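Worktops: is marble really that bad?
7 replies | 184 views

wenham_jo
We've finally got the kitchen money together and I've gone and fallen for a grey marble worktop. My husband says I'll regret it by Christmas. I cook a lot of tomatoes, curries, all the stainy stuff, and I'm not a careful person (there, I've said it). Has anyone lived with marble and still liked it? The other option is a quartz from Fendis which is fine but a bit flat to look at. 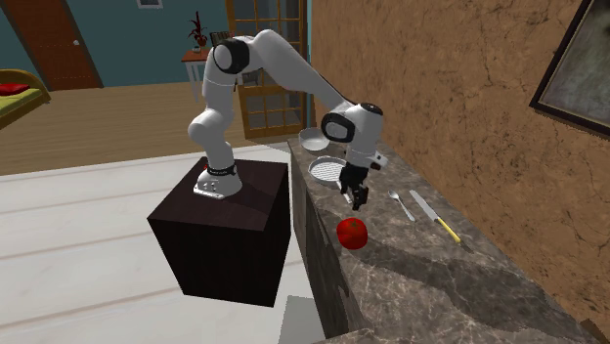 I should say we've got pale floorboards and I don't want the whole room going cold and grey. Budget is tight but not desperate.

tapdrip
Had it for six years. It marks. Lemon juice left a dull patch next to the hob in the first week and I cried, then stopped noticing. Wouldn't swap it.

Vidar Sundqvist
I have to disagree with tapdrip. I fitted kitchens for a long time and marble was the one we got called back for, always after a party, always red wine. If you chop straight on the worktop or leave a cut tomato sitting there overnight, the acid takes the shine off and no sealer stops that. Sealer is for stains, etching is another matter.
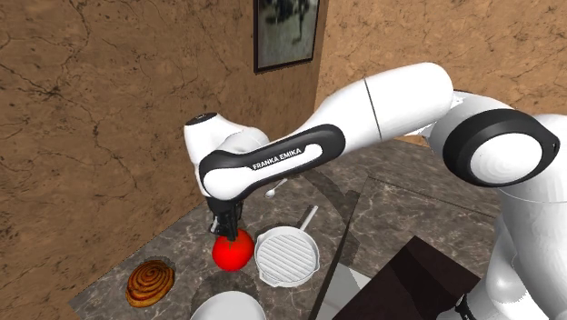
Ask for a honed finish instead of polished if you must have it. The dull patches don't show half as much. And get an offcut and be horrible to it for a fortnight before you pay a deposit.

tapdrip
Nobody chops straight on a worktop, Vidar!

Vidar Sundqvist
You would be amazed.

magsandmoss
My sister's is honed and it's lovely, but she reseals it every April and moans the whole time. I went for Vernari laminate, cost me a quarter of the price and I can put it out of my mind.

wenham_jo
Ooh, the offcut idea is good. Did you all pay for yours or do they hand them out?

magsandmoss
Isaksson gave me 4 for nothing, just ring and ask for the yard.

Back to top | Contact us | Forum rules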